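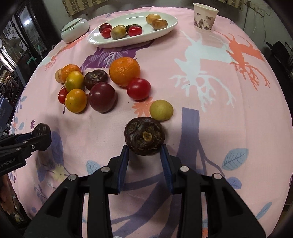
Sorting and Storing Mixed Produce

Fruit and vegetables bought together should not all be stored together. The procedure below covers water chestnuts, potatoes, tomatoes, kumquats and oranges. Allow 12 minutes for a small batch.

What you need

A table with a cloth
4 containers, 2 of them with lids
A vegetable brush
Paper towels

Step 1. Spread everything out

Lay the produce on the cloth in one layer. Small items get lost behind large oranges, so turn each piece over by hand and check the underside as well as the top.

Step 2. Check the water chestnuts

Fresh water chestnuts have dark brown to nearly black skin, often wrinkled, with papery or fibrous layers. The skin is a poor guide to quality. Press firmly on all sides – a sound one is hard throughout. Discard any with soft spots or a sour smell. Leave the skin on and do not wash until use. Store in a paper bag inside a lidded container in the refrigerator.

Step 3. Check the potatoes

Brush off dry soil. Green patches come from exposure to light and may indicate solanine. Cut away small patches with a generous margin; discard potatoes that are green over much of the surface or taste bitter. Store the rest in the dark, in an open container, away from onions.

Step 4. Separate the tomatoes

Keep tomatoes at room temperature until ripe, stem end down. Cherry tomatoes can go in the same container as large ones if placed on top. Remove split fruit and use it the same day.

Step 5. Sort the citrus

Kumquats are eaten with the peel, so reject any with broken skin. A greenish patch on the peel is not a defect. Refrigerate kumquats in the second lidded container, lined with a paper towel. Whole oranges keep for several days on the counter and longer in the refrigerator.

Step 6. Recheck

Go through every container twice a week – mold on one orange spreads quickly to its neighbors. Replace damp paper towels at the same time.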